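Home | Notes | Reading | Contact

Notes on collecting demonstrations: the basket task

Last updated: April

Our present target is 2,000 accepted demonstrations for the Huvumari set, and the count this morning stood at 1,868. Gunvor Hellström drew up the task list at Stotley, and I have kept to her order, although I would have placed the wicker basket later. Its sides flex and its weave is uneven, and a policy trained on rigid boxes has little to say about either.

Each demonstration is recorded from the wrist as well as from overhead. I review the wrist views first, in batches of 16, and mark any in which the operator hesitates for more than 5 seconds.
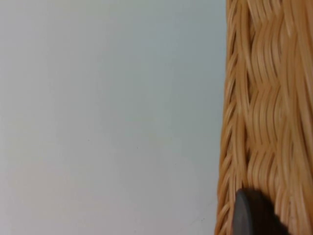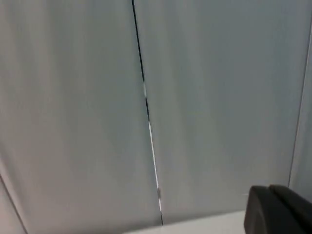
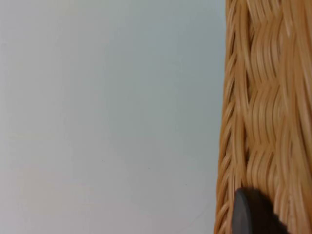
Hesitation is not in itself a fault. Sze-wing Tu has argued that a learning system should be given some examples of slow, careful approach, and I now accept her view - provided that they are labelled as such. What we cannot use is a demonstration with no stated goal. Two operators may treat the same basket quite differently, and without the written instruction the records simply contradict one another.

The remaining demonstrations will be divided between the two benches. I shall write separately on the labelling scheme, which is still under discussion with Moen.

This site uses cookies to remember your preferences. Accept | Decline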